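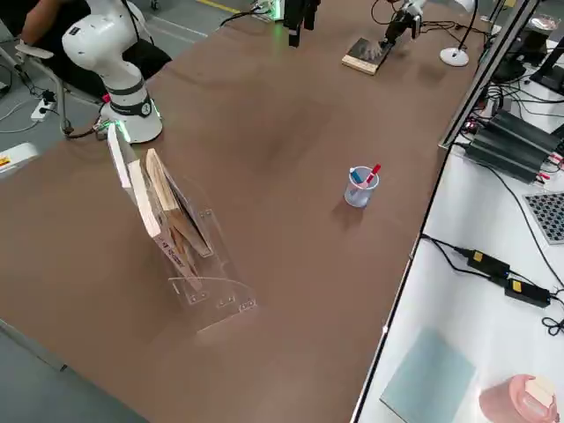
Large-format tabletop in brown, in use.

Lilteo Worktable, Model 211

The Model 211 is a general-purpose worktable for schools, offices and shared workshops. It is supplied by Gunnlaugsson and has been part of the Lilteo range since June.

The standard top measures 2000 mm by 1440 mm. Tops are offered in brown, light gray and white. All edges are rounded before finishing, and the underside is sealed against moisture. A shorter version, the Otel, uses the same legs and fittings and may be placed end to end with the Model 211 to form a longer surface.

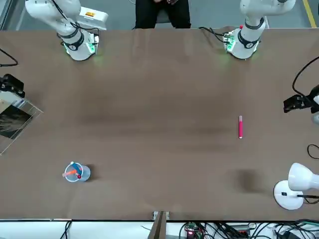

The maximum evenly spread load is 400 kg. Customers who plan to clamp or bolt items to the top should request the reinforced underframe at the time of order — it cannot be added later. Leveling feet are included and adjust from the outside with a standard wrench.

Care
Wipe with a damp cloth and mild soap. Do not use bleach or scouring powder. Light marks may be treated with the Jivdale surface kit, sold separately.

Delivery and assembly
Tables are shipped flat in two cartons. Two adults are required for assembly. Please confirm door and elevator widths before ordering, as the top does not fold or separate.

Returns are accepted for unassembled tables in their original cartons. Tops cut to a special size are not returnable.

Page last revised 2018-08-17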